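Landlord wants to keep part of my deposit for a scratched stovetop
Rentals and Housing > Moving out

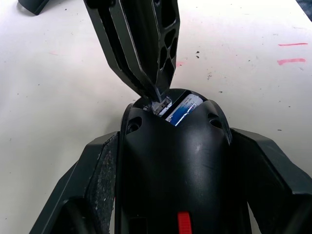 Margaux Chevalier
Posted 2nd December

I moved out of a one-bedroom in Brondirdale in November after 26 months. The building is managed by Pruvost. Yesterday I got a letter saying they are keeping $183 from my deposit for "stovetop surface damage and cleaning." The deposit was $502.

I cleaned the apartment myself before I left, including the oven and the inside of the fridge. The stovetop had scratches on the left side when I moved in. I wrote "stove worn" on the move-in sheet and both of us signed it. I have my copy. I did not take pictures of the stove at move-in, only of the carpet and the bathroom.

The letter has one total on it and no receipt. Can they do this, and is it worth arguing over? I could use the money but I don't want to end up in court over a stove.

3 replies

Alaric Tran
Yes, it is worth arguing over, and it will probably not go as far as court. Rules depend on your state, so look up the security deposit page on your attorney general's site or call a tenant hotline. Many states require an itemized list, and a good number require receipts or estimates above a certain amount. Most also don't allow charges for ordinary wear.

I would send a letter by certified mail and keep a copy. In it:

Give the address, your move-in and move-out dates, and the deposit amount.
Say you dispute the $183 and why.
Quote the line from the move-in sheet word for word and enclose a copy. Keep the original.
Ask for separate amounts for damage and cleaning, with receipts.
Give a date for them to answer by. I used 14 days.

Leave out anything about how they treated you. Mine was two paragraphs and I got a check for most of what I asked for. They kept $40 for a blind I really did break.

Check the deadline too. If your state gives the landlord a set number of days to send the list and they missed it, they may have lost the right to keep any of it. The postmark on the envelope matters, so don't throw the envelope out.

Armelle Tanguy
They all do this. I lost my whole deposit at my last place and never saw a receipt. Good luck.

Bernadette Vasseur
Agree with Alaric on the letter. "Stove worn" is a little vague and they may say it meant the knobs or the oven door. Ask them for their own move-in photos. Also ask how old the stove is. If it was already near the end of its life, they usually can't bill you as if it were new.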